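From: Tincuța Oprea
To: Stendley players and recordists list
Subject: Re: Click track and the Geddes overdubs

Thanks for the stems. A few answers below, and then where I've got to with the mix.

> I've sent the cello parts again, this time without the click
> bleeding through. Could you tell me whether the second
> movement is still too slow? I played it at 100 and it felt
> right in the room, but on headphones it drags. Also, do we
> still want the Geddes piece on the record, or has it gone?
> I'm happy either way but would like to stop practising it
> if so.

The second movement is fine at 100. What drags is the gap before the viola comes in, which we've all been stretching. I've taken out around half a beat and it sits much better. If you don't like it I can put it back, so please listen before you re-record anything.

Geddes stays. It will be track 9, last on the record, after Flosis. I know a few of you wanted Flosis to close, but it ends so quietly that people will think the disc has stopped early. We can still close with it in concert.

On the viola line in Omeo: I have two takes and I prefer the first, even with the slightly late entry at the top of the second page. The second take is tidier but the tone is thinner. Unless someone objects by the end of the month I'll use the first.

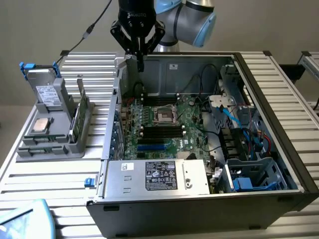

The mix itself is going slower than I'd like. Omeo has grown to far more tracks than we planned, mostly because we kept every version of the pizzicato section, and my computer stops playback every few bars once the reverb is on. More memory would help, and I've been reading up on it. Boards differ in how the slots are laid out; the one in the photo has black slots below the processor socket and more of them to its upper left, so it pays to look at your own before ordering. For now I'm rendering the strings down to stereo and working from that, which means small changes to single parts take me an evening. Please send them in one batch if you can.

Money: mastering and pressing together come to 3,000, with the sleeve on top. That is within what we put aside, provided we don't book another day in the hall. I'd rather we didn't. Any patching can be done at my place with the close microphones.

Rough mixes of tracks 1 to 4 will go up in July. Please listen on proper speakers as well as headphones, and give bar numbers with any comments.

Tincuța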